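Can a robot arm sort small parts at a packing bench yet, or should I wait?

Posted in Workshop & Small Business

Hernuser
Hello all, longtime reader, and I hope this is the right section. I run a small shop that packs replacement plastic parts — caps, pegs, hollow sleeves and that sort of thing — into little bags for people who repair older toys and game sets. It's pleasant work for the first hour or so and then it gets awfully slow. In May we sent out 3,531 bags, every one of them filled by hand, and my wrists had plenty to say about it by the end.

A fellow at the Saturday market told me I should just get an arm with a two-finger gripper and let it do the sorting. I've watched a good many videos since then and I go back and forth. In the videos the parts are always identical and neatly spaced. Mine are red, green and blue, some short and squat, some long and lying over on their sides, and they end up wherever they roll.

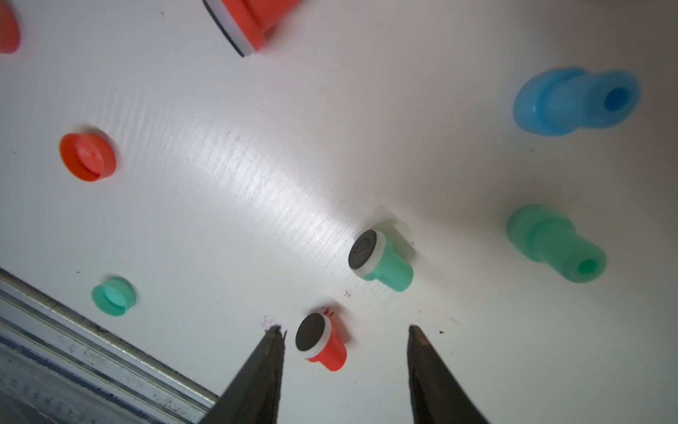 What I'd want is something that picks up one piece at a time, knows a cap from a peg, and drops it in the correct bin. I don't need it to be fast. If it plodded along through lunch while I answered the mail, I'd be delighted. I have 3 bins per order at most, and a bench by the window with good morning light. Is this a reasonable thing to hope for now, or am I a few years early? I'm handy with tools but I've never programmed anything more complicated than the thermostat, so please be gentle with me!

Funden
Welcome! I've been at this for a while in a shop not so different from yours, so let me share what I can. You're a little early for "set it up and go to lunch," but you aren't early for getting real help out of one.

Color is the easy part. A basic camera will tell red from green all day long if the lighting stays the same, and this is where I'd worry about your window. Glossy white benchtops throw a bright streak of reflection that moves as the sun does, and ours would lose parts in that glare every morning until we put down a matte mat and pulled the blind. Do that first, it costs next to nothing.

Shape is harder. A squat cap sitting flat is a nice thing to grab, because the fingers can come down on either side of it. Round pieces lying down will roll if one finger touches before the other, and hollow ones can get squeezed out of shape if the grip is set too firm. We ran a test of 500 mixed parts last winter and the arm put almost 400 in the correct bin without anyone stepping in. The rest were mostly rollers, plus a few that were lying too close to a neighbor for the fingers to fit between. I was pleased with that, but I wouldn't have shipped those bags without looking in them.

My suggestion would be to let the arm do the caps and keep the long pieces for yourself for now. Spread things out before you start it, leave a finger's width between pieces, and stay in the room. You'll still save your wrists a good deal of reaching — and you'll get to know its bad habits, which helps later on when you want to give it more to do.

Toom
get a vibrating feeder and a chute. been around forever, no camera needed. robots are overkill for this

Zodell
I'd agree with Toom if it were all one part, but a feeder has to be tooled for each shape, and with a mixed pile that adds up quickly. For small mixed orders I think Funden has it about right.

One thing to add, for what it's worth. Ask whoever sells you the arm if you can send them a bag of your own parts and have them film it working through the lot in one unbroken take. I did this before I bought mine, and one seller was happy to do it and the other stopped writing back. Also check how the fingertips attach. Soft pads wear down, and you want ones you can swap yourself with a small screwdriver in five minutes.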